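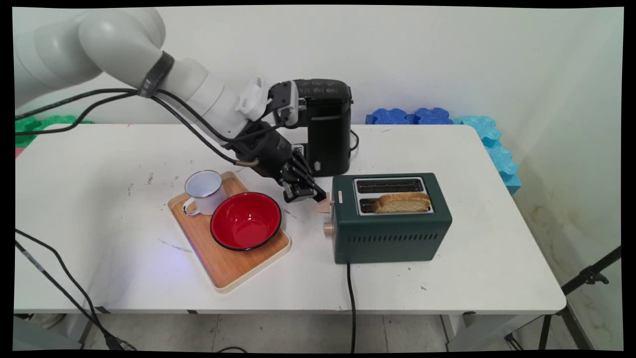 Green toaster, black coffee maker

Subject: Re: [loaf-list] Rye that crumbles when you slice it
Date: June 13, 2023

Donal Mac Mathúna wrote:
> Third try at the Bodivach rye from the list recipe and it still falls
> to bits under the knife. Flavor is great. Crust is great. I'm using the
> dark rye from Kutora, 343 grams as written, and same again of white. I
> cut it while it's a little warm because I can't stand waiting. Slices
> hold together for an inch and then the middle just rubs off in crumbs.
> Is it the flour? Should I go back to Jinora? My wife says to turn it
> into croutons and stop complaining.

Oh Donal, the warm part jumped out at me! I'd bet a bag of flour that's most of your trouble. Rye needs to sit. I mean really sit, wrapped in a dish towel on the counter until the next day, and two days is better if you can hide it from the family. I know the smell is torture. When I first made this loaf I ate half of it standing up with butter and the other half was basically paste on the knife, so I'm not judging.

Gummy on the knife and crumbly in the middle are a bit different though, so a couple of other things to look at.

The Kutora dark is coarse. I love it, I've got a bag of it in the freezer right now, but it drinks water slowly and if you mix and go it never catches up. What I do is stir the rye with all of the water the night before (no starter, no salt), cover it, and leave it. Next morning it looks like wet cement and that's fine. Then the white flour and the rest. You may want an extra spoonful or two of water at that point, go by feel. Jinora is ground finer and you can get away with skipping the soak, but to me it tastes like not very much. Other people here swear by it, so maybe I got an old bag.

Also, how long are you letting it rise in the pan? The recipe says until doubled and I think that's wrong for this one, I think it's a leftover from the all-white version somebody posted years ago. I stop when I see little pinholes opening on top. If you push it to doubled it'll look gorgeous and then you get just the middle you're describing. Wong posted a long message on this last November with her timings for a cold kitchen, it's in the archive under "pinholes" if you want to dig. She's up at 2726 feet so take a bit off if you're lower.

And a knife question! Are you using the same bread knife you had at the bake sale? Mine was 28 years old before I admitted it was sawing and not cutting. New one cost me less than a bag of the good flour and I was mad at myself for a week.

For the loaves you've already got, croutons are fine (your wife is right) but try this first. Cut it thick, thicker than you think, freeze the slices flat on a tray, then bag them. Toast straight from frozen, low setting, twice through. The cold holds it together long enough to get it in and out of the slots. Then salted butter and the sourest jam you have. I've rescued some awful bricks that way.

Does anybody still have the original Bodivach recipe, before it got converted to grams? I had it on an index card and it's gone. I remember it called for caraway and a spoon of molasses and I don't see either one in the list version. I went back through 102 old messages last night looking for it and only found the argument about lids.

Donal, write back after you've let one sit. Two days!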